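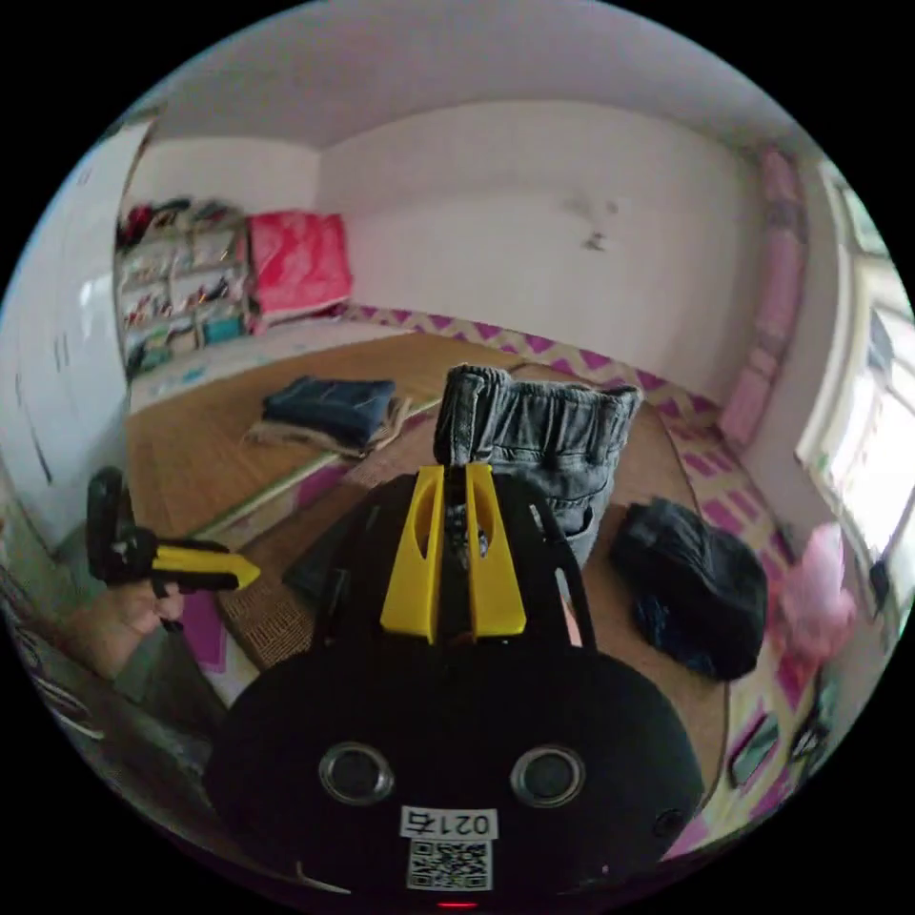
Service Desk > Equipment and Demonstrations > Skirby House > Ticket 408

Summary: Left and right views exchanged on visitor display during garment demonstration; left view stopped updating
Status: Resolved, with one item carried forward
Priority: High (public event)
Opened: March 3, 2022
Requested by: Ottavio Zuccaro, Visitor Programs, Bendine
Assigned to: Clifford Hawthorne, Technical Support
Equipment: Hand-held gripper pair 021, Tisix receiver, visitor display
Location: Skirby House, upstairs room

Description of the problem, as submitted

During the first session of the open day, visitors in the downstairs hall were to watch the garment demonstration on the large display while the demonstrator worked upstairs with the hand-held pair. The display is divided into two panels, marked Left hand and Right hand. When the session began, the panel marked Left hand carried the view from the right unit, and the panel marked Right hand carried the view from the left unit. A visitor noticed this before staff did and asked why the demonstrator appeared to be reaching with the wrong arm.

The session continued with the panels exchanged while the host explained the error to the audience. After 13 minutes the view from the left unit stopped updating. The other view was not affected. The demonstrator was not aware of either fault, as there is no display in the upstairs room, and completed the task as planned.

The second session is to be attended by the delegation from Rinaldi. Visitor Programs requests that both faults be corrected before that session, or that a written recommendation be provided if the display should not be used.

Initial response

The ticket was accepted and the second session was placed on hold pending a check of the equipment. The demonstrator was asked to leave the garments and floor coverings as they were so that the fault could be examined under the same conditions. The following was confirmed by telephone:

- Both units had been charged overnight and showed 100 percent at the start of the session.
- Neither unit had been dropped or opened since the last service.
- The receiver had been moved from the upstairs hallway to the downstairs hall on the morning of the event, at the request of the host, to shorten the cable to the display.
- The units had been switched on by a different member of staff than usual.

The last two points had not been included in the original submission. Staff are reminded that any change to the position of the receiver is to be entered on the event sheet.

First fault: panels exchanged

The labels on the units were checked first. Each unit of a pair carries the pair number followed by a character for the hand, 左 for left and 右 for right, with a square code below the number. On pair 021 the labels were found to be correct and legible, and each code, when scanned at the desk, returned the expected unit. The demonstrator was holding the correct unit in each hand. A labeling error was therefore ruled out.

The receiver log was then reviewed. The display assigns its panels in the order in which the units connect. The first unit to connect is given the left panel and the second is given the right panel. The established practice has been to switch on the left unit, wait for the tone, and then switch on the right unit. On this occasion the right unit was switched on first.

The practice had never been written down. It was known to the regular operator and was passed on by word of mouth. The member of staff who prepared the units for the open day followed the printed instructions in full, and the printed instructions do not mention the order. No error is attributed to that member of staff.

Both units were switched off and then switched on again in the established order. The panels were correct. The test was repeated with the order reversed and the panels were again exchanged. The cause is considered confirmed.

Second fault: left view stopped updating

Three possible causes were considered: a failing battery, strong daylight from the windows, and loss of signal between the upstairs room and the receiver.

The battery of the left unit was read at the desk and was found to be within the normal range. A replacement battery was fitted for the next test so that this cause could be set aside completely.
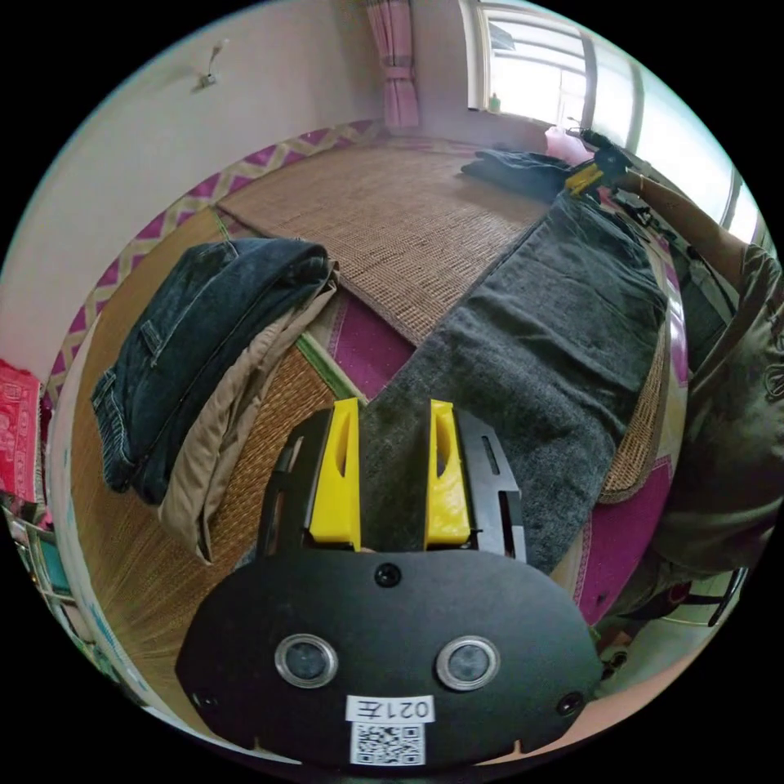
Clifford Hawthorne

I attended in person for the remainder of the investigation. The notes that follow were entered on site.

Daylight was examined next. The host had suggested that the light from the windows might be overwhelming the cameras, and the suggestion was reasonable. The demonstration uses the floor of the room, with straw matting laid down and a long dark grey felt mat placed across part of it, and the demonstrator frequently turns toward the windows when working at the far end of the felt. I asked the demonstrator to hold the left unit toward the brightest window while I watched the receiver. The picture became pale and then adjusted itself. It did not stop. The same test was carried out with the right unit, with the same result. I do not consider daylight to be the cause. The curtain may be left as the demonstrator prefers.

I then examined the signal. With the receiver in its new position in the downstairs hall, the strength reported for the left unit fell each time the demonstrator sat with the torso between that unit and the door. When the demonstrator leaned forward to reach the denim, the reading fell further and the view stopped. It did not recover until the unit was restarted. The right unit remained connected throughout, although its reading was lower than I would accept for a public session.

The receiver was returned to the upstairs hallway and the longer cable was run down the stairs to the display. The cable was taped along the wall side of each step. With the receiver in this position I asked the demonstrator to repeat the full task, including the folded trousers and the dark garments, at normal speed. Both views remained live for the whole of the task. The demonstrator then repeated the portion that had caused the fault 9 times. There was no interruption.

Question from Visitor Programs, received during testing

Mr. Zuccaro asked whether the recordings kept on the units had been affected by the loss of the view, as Bendine had promised a copy of the first session to the visiting teachers. The recordings are stored on each unit and do not depend on the receiver. I opened both files from the first session. Both run to the end of the task. The copy may be issued, provided that the two files are renamed first so that the left and right views are correctly identified. The names are taken from the panel assignment and are therefore exchanged in the same way that the display was.

He also asked whether visitors could be permitted to handle a unit after the second session. This is acceptable under the following conditions:

- The unit is to be switched off before it is handed over.
- Visitors may open and close the yellow fingers with the handle. They may not pull the fingers apart by hand.
- The lenses are not to be touched. If a lens is touched, it is to be cleaned with the cloth in the case before the unit is used again.
- One visitor at a time is to be admitted past the edge of the matting, without shoes.

Instructions for the second session

1. Confirm that the receiver is in the upstairs hallway and that its light is steady.
2. Switch on the unit marked 021左. Wait for the tone.
3. Switch on the unit marked 021右. Wait for the tone.
4. Ask the demonstrator to raise the left hand. Confirm with the host by telephone that the movement is seen in the panel marked Left hand.
5. Admit the visitors to the downstairs hall.
6. If a view stops during the session, do not interrupt the demonstrator. The host should continue with the remaining view and note the time.

Step 4 is new and is to be kept for all future events at this location, including events at which the regular operator is present.

Result

The second session was held with the Rinaldi delegation in attendance. The panels were correct and both views remained live from start to finish. The host reported that several members of the delegation asked to see the folding of the denim a second time, and the demonstrator agreed. No further fault was observed. Visitors handled the right unit afterward under the conditions given above. It was inspected on return and no damage was found.

Comment by Ottavio Zuccaro

Visitor Programs confirms that the second session was satisfactory and thanks Technical Support for attending on short notice. We accept the point regarding the event sheet. The move of the receiver was made at our request and should have been recorded. We ask that the cable on the stairs be replaced by a permanent arrangement before the next open day, as one guest had difficulty on the lower steps and had to be assisted.

Reply by Technical Support

The request is noted. A permanent cable requires the consent of the owners of Skirby House, and a letter has been sent to them. Until an answer is received, the stairs are to be closed to visitors whenever the temporary cable is in place.

Carried forward

A request has been sent to Tisix for a setting that would assign each panel by the label of the unit in place of the order of connection. Tisix has acknowledged the request and expects to reply in May. This item has been moved to the equipment list and will be followed there. The printed instructions have been amended in the meantime, and the earlier copies kept in the carrying cases are to be removed and destroyed.

Ticket closed by Technical Support with the agreement of the requester.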